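The left arm and the hoodie: your questions answered

I run the folding cell at Jarwood, and since the stoppage in April I've been asked the same dozen things in corridors, in the canteen and once through a toilet door, so I've put them all in one place. If you work at the Wellow site you've probably heard a version of this already, and it probably had more smoke in it. There was no smoke.

What went wrong, in one go?

The left arm kept closing its gripper after it should have stopped, with a fold of sleeve in it, and then tried to lift while the right arm was still holding the body of the garment down. So you had two arms pulling on one hoodie. The motors did what motors do when they meet resistance, which is push harder, and the left wrist went past its force limit and tripped. Then the whole cell shut off. It took a few seconds from start to finish and I was standing right there with a biscuit.

Was anyone hurt?

No. I was outside the tape, and so was Terence Ackroyd, who was on the pendant. We've logged it as a near miss anyway, because if one of us had been reaching in to tug a sleeve straight (and we have all done it, don't look at me like that) there would have been a hand in roughly the worst place.

Did the emergency stop work?

Yes and no, and I'd like to be careful with this one. Terence hit the button and the arms stopped. But when we pulled the log afterwards, the force trip had got there first, by 331 milliseconds. So the button was pressed on a cell that had already stopped itself. That tells us very little about how the button would have done on its own, so the next morning we tested it separately, 100 presses, arms moving each time. It stopped them every time. My thumb was sore by lunch.

How did the gripper miss the stop?

The gripper decides it's got hold of something when the fingers stop moving and the motor current goes up. Thin cotton hardly shows at all, thick cotton shows nicely, and a folded cuff with ribbing on it is somewhere horrible in between, because it squashes, then squashes a bit more, then a bit more. The software saw the fingers still creeping in and thought, fair enough, not there yet, keep going. By the time it was happy it was clamped far tighter than we'd ever want.

And the lift?

That was a second fault, and to my mind the worse of the two. The left arm is supposed to wait for the right arm to say it has let go. There's a message for that. On the day, the message the left arm read was an old one, left over from the previous fold, which said "released" quite cheerfully. So off it went. The two controllers had drifted out of step over a long run, 827 folds without a restart, and we'd never run that many in one sitting before. We were rather pleased with ourselves up to that point.

Isn't that just a software bug?

It's a software bug and a loose cable and me being greedy about run length. When we opened things up we found the connector on the left arm wasn't fully home, so it was dropping messages now and then and then catching up. Any one of these on its own we'd have got away with. I'd love to blame Bezerra, who wrote the handover code, but Bezerra also wrote the note saying "restart every few hours please" and I'm the one who stuck it behind the monitor.

Why didn't the limits catch it sooner?

They were set too high. When we first got the arms they tripped constantly, over nothing, a button or a drawstring, and somebody raised the limit to get through a demonstration. Then it stayed raised. I've been through the change log and it's my initials, so there we are. It's back down now, and yes, it trips more often, and yes, it's annoying, and no, I'm not putting it back up.

What happened to the hoodie?

It got a hole under the arm the size of a ten pence piece. It's in a bag in my drawer with a label on it, as evidence, and I'd be grateful if people stopped asking whether they can have it.

Can the arms tell the difference between a sleeve and a wrist?

No! Please, please assume they can't. The cameras look for cloth edges and the printed code on the garment, and the grippers feel for squash. A forearm in a grey jumper is, to this system, a very well-behaved sleeve. If you take one thing from this page I'd like it to be that.

So when can I reach in?

When the pendant is in your hand, the drives are off and you've said "drives off" out loud and heard somebody say it back. Pausing doesn't count. A paused arm is holding its position with power on, and if it's also holding fabric under tension it can jump when things let go. We used to reach in on pause to straighten a hood or free a drawstring. We don't any more.

What do I do if a garment gets caught between both grippers?

Leave it alone for a second, first of all. Everyone's instinct is to grab the cloth and pull, mine included. Then:

Press the stop, even if the arms have already stopped.
Look at which gripper has the smaller bite.
Turn the drives off and get your "drives off" back.
Open that gripper with the hand release, slowly, with your other hand flat on the table and well away from the fingers.
Do the second gripper the same way.
Write it in the book before you start up again.

Don't cut the garment out unless you really can't get a release to turn. And if the cables have got wound round the cloth, free the cloth from the cable, never the other way about.

Are the cables a worry?

A bit, yes. They run along the outside of the arms with enough slack for the wrists to turn, and slack is just what a drawstring likes to get friendly with. We've asked Nidisine, who supply our cable guides, for a closer-fitting set. Until those turn up, look the cables over at the start of each shift, and give the connectors a push. A proper push. If one clicks, it wasn't in. 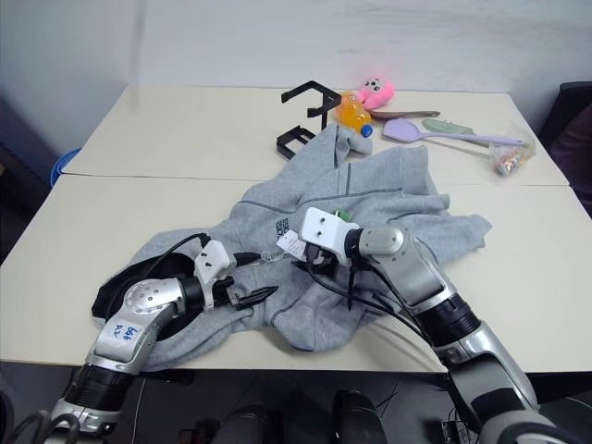
Do I have to do that every shift, even the short ones?

Every shift, even if you're only in for an hour on a Tuesday. It takes less time than making tea. There's a sheet by the door now and it has a box for each connector, and I do read it, and I can tell when all the ticks were done in one go with the same slanty pen stroke.

Why hoodies at all? Wouldn't towels be safer?

Towels would be lovely. Towels are rectangles. But we've been folding towels for ages and nobody comes to us wanting help with those, whereas hoodies have a hood, two cuffs, a pocket and a strong wish to be a heap. They also show up faults that a towel would hide, and I'd sooner find a stale message here than after we've handed the thing over to someone else.

What has changed since?

Quite a lot, considering it was one hoodie:

The force limit is down, and it now takes two people to change it.
The gripper has a time limit on closing as well as a current limit. If it's still creeping when the time's up, it stops and sulks.
Release messages carry a number, so an old one gets thrown away.
The cell restarts itself at the end of every batch whether I like it or not.
The tape on the floor has moved out to cover the full reach of both arms, which it should have done to begin with.

Has it happened again?

Not the same fault, no. We've had 7 trips since we started back up, all of them the new closing time limit, all on cuffs or hoods, and in each case the arms stopped and stayed put. I'd expected more. Terence thinks the time limit is a touch short and wants to lengthen it. I think he should wait until we've got a few more weeks in the book, and we've agreed to keep disagreeing about it until then.

Can visitors still come and watch?

They can, from behind the tape, with one of us there. No leaning on the table, no passing things in, and no "can I just move that bit". School groups are on hold until the new guides are fitted.

Who do I tell if I see something odd?

Me, or Terence, or whoever's on the pendant. Odd includes noises, a gripper that's slow to open, an arm that starts a beat later than the other one, or a fold that comes out differently from the last without any reason you can see. That starting a beat late thing was there for most of the morning before the stoppage, by the way. I noticed it, thought "hm", and went to find a biscuit. If you think "hm", press the button and come and get me. You won't be in trouble for it, even if it's nothing, and I'll put the kettle on while it restarts.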